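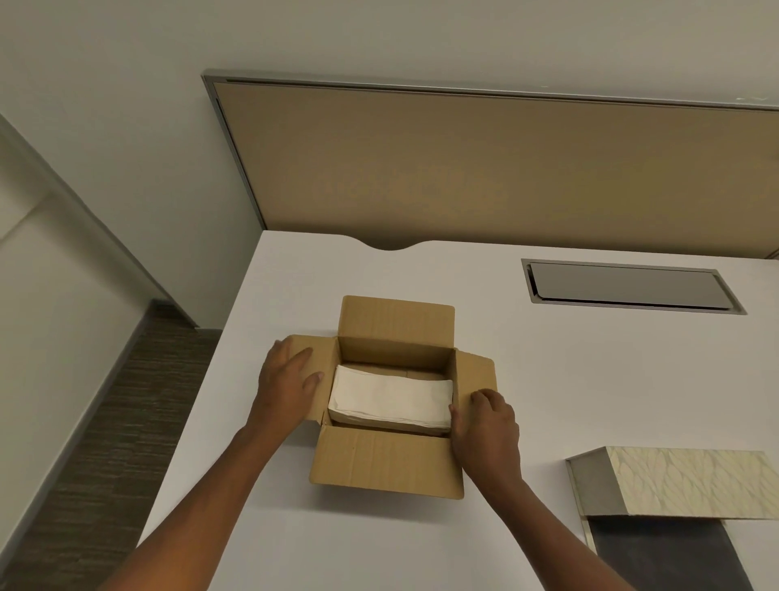 How long should a visitor slot run at the open day?
Ten minutes at the desk, plus whatever they spend asking Kazuhiro about the arm.

Notebook, February 2023

Dry run for the Dradex visit. Emiko and I went through the napkin box task by hand first, on the white desk, with all four flaps open. The flaps are what the arm has trouble with – it closes on the side one and bends it. Slowed the approach and it went better, but 2 tries still ended in a stop.

Chie wants the gripper pads changed before July. Kohei has the old Sekiguchi set in the drawer and will measure them.

Visitors stay behind the tape. Larasati does the intro, 30 people at most per group. Cycle counter is at 4000, so grease the wrist joint before the next run.

Still to do: spare box, and a longer cable for the stop button.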